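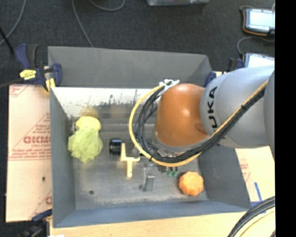
Un bac gris au fond bien rayé.

Imprimer | Envoyer par e-mail

Les bacs en plastique de mon cellier, je les ai longtemps frottés au tampon vert — grosse erreur, ça raye et la crasse s'y accroche encore plus ! Maintenant je fais une pâte avec 6 cuillères de bicarbonate et un peu d'eau tiède, j'étale à l'éponge douce et je laisse poser pendant que je range les bocaux. Pour les odeurs d'oignon, un fond de vinaigre blanc toute la nuit (jamais avec de la javel, hein). Rosimeire Brandão m'a écrit qu'elle glisse du papier journal au fond des siens, j'ai adopté. Séchage à l'envers, sur un torchon.

Imprimer | Envoyer par e-mail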